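2019-08-30
By Ronaldo Meireles

Sideline Signals: How a Defensive Staff Passes Calls to the Field

My project followed the defensive coaches at Tutcombe through one season of under-18 football. I wanted to know how long a call takes to reach the players and where it gets lost. I logged 302 defensive calls from the sideline, using a stopwatch and a paper sheet for each quarter.

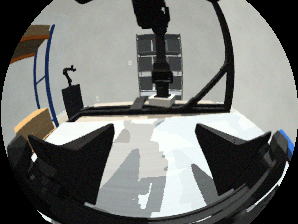

Calls were sent in two ways. In the first half of the season one coach used hand signals. After the home game against Utthorpe the staff changed to wristbands with numbered plays, and a coach shouted the number.

Of the calls I logged, 33 were marked as wrong or late, meaning at least one player was not lined up for the right coverage at the snap. Most came when the offence hurried. Substitutions were the other weak point – a player coming on often had his back to the coach.
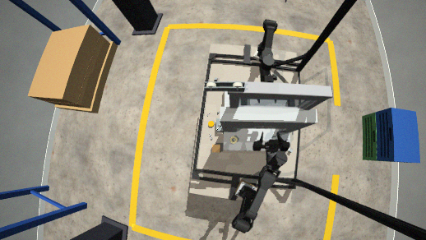 Figure 2. Work table inside the yellow floor boundary, from above.

The wristbands were slower at first. Players had to find the number and then read the line, and two of them said the print was too small. The cards were reprinted in larger type and the complaints stopped. I did not time enough calls after that to give a fair average.

Jafarzadeh, the linebackers' coach, kept his own notes and let me compare them with mine. We disagreed on a few plays – mainly ones where the safety moved late on purpose. I left those out of the error count.
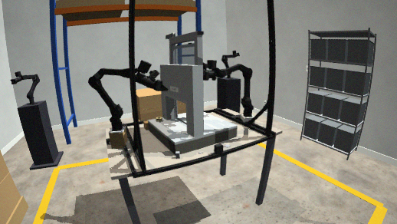 Figure 3. Work table with the two black robot arms.

The next log starts in September and will cover the kicking team as well.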